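Bench arm, pre-run check, shared workshop. March sheet, filled in against the simulated cell before anyone powers the Mivard controller.

- [x] Base sits fully on the right end of the table
- [x] Gripper pointing straight down at park
- [x] Speed cap at 25 percent for first run
- [ ] Stop button within reach of the operator. *Still on the Nedelcu shelf. Fit before power-up.*
- [x] Payload limit entered, 200 g
- [ ] Panel and its stand added to the keep-out zone. *High corner is the worry. Use 60 mm clearance.*
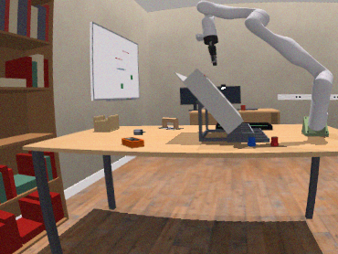
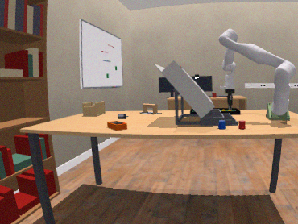
*Simulated cell, both views: arm on green base, tilted gray panel, blue and red cups near the front edge.*

- [x] Cups kept in the model as obstacles
- [ ] Orange box position measured again on the real table
- [ ] Log file saved to the Endanholm folder. *Last one stopped at line 2000.*

Do not run with open boxes.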